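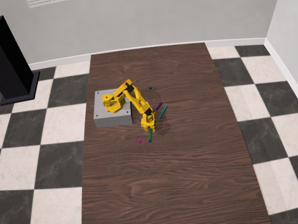 Remplacer le filtre à gazole et purger le circuit d'alimentation

La procédure concerne les utilitaires Gilbert équipés du filtre Gikutmont à cartouche démontable, avec pompe d'amorçage manuelle. Les versions à pompe électrique dans le réservoir font l'objet d'une fiche séparée.

Outillage et fournitures

- cartouche neuve et ses deux joints toriques
- clé à cloche pour le couvercle du filtre
- clé plate de 8 pour la vis de purge
- tuyau transparent, bac de récupération
- gazole propre, chiffons non pelucheux

Préparation

Stationner le véhicule sur sol plan, moteur froid, contact coupé. Débrancher la borne négative de la batterie. Nettoyer le couvercle du filtre et ses abords avant toute ouverture. Protéger l'alternateur et les courroies avec un chiffon épais. 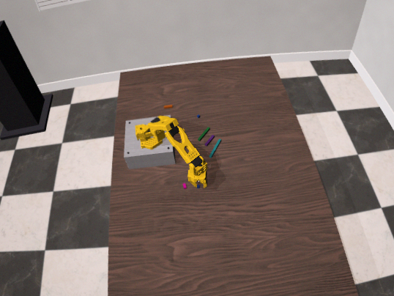 Page modifiée en dernier lieu le 23 novembre

Dépose de la cartouche

1. Placer le bac sous le filtre et raccorder le tuyau à la vis de vidange inférieure.
2. Ouvrir la vis d'un tour et laisser couler. Si le liquide recueilli contient de l'eau, poursuivre jusqu'à obtenir du gazole clair.
3. Débrancher le connecteur du détecteur d'eau en appuyant sur le verrou.
4. Desserrer le couvercle à la clé à cloche, puis le dévisser à la main.
5. Extraire la cartouche verticalement. Vérifier que l'ancien joint n'est pas resté collé dans la gorge.
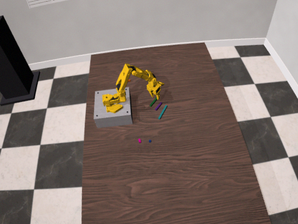 Fig. 3 – Bras jaune sur son socle gris

Repose

6. Essuyer le fond du corps de filtre. Ne pas utiliser d'air comprimé.
7. Lubrifier les joints neufs au gazole et les mettre en place sans les vriller.
8. Engager la cartouche 251, repère vers le haut, jusqu'en butée.
9. Revisser le couvercle à la main, puis serrer au couple gravé sur la pièce.
10. Refermer la vis de vidange et rebrancher le détecteur.

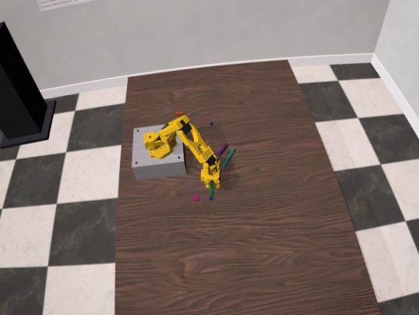
Par la rédaction technique, atelier Starkach, Gretau

Purge

11. Raccorder le tuyau transparent à la vis de purge supérieure et l'ouvrir d'un demi-tour.
12. Actionner la pompe manuelle jusqu'à la disparition des bulles. Refermer la vis pompe enfoncée.
13. Continuer à pomper jusqu'au durcissement.
14. Rebrancher la batterie. Mettre le contact et attendre l'extinction du témoin de préchauffage avant de démarrer.
15. Limiter chaque essai au démarreur à quelques secondes. En cas d'échec, reprendre à l'étape 11.

Contrôle

Maintenir le régime à environ 2 000 tr/min pendant quelques minutes et rechercher toute trace de suintement au couvercle et aux deux vis. Un ralenti instable indique en général une prise d'air : contrôler d'abord le joint supérieur, puis les raccords rapides côté aspiration. Si le témoin de présence d'eau reste allumé, vérifier le connecteur du détecteur.

Le gazole usagé et la cartouche sont à déposer en déchetterie, dans un récipient fermé.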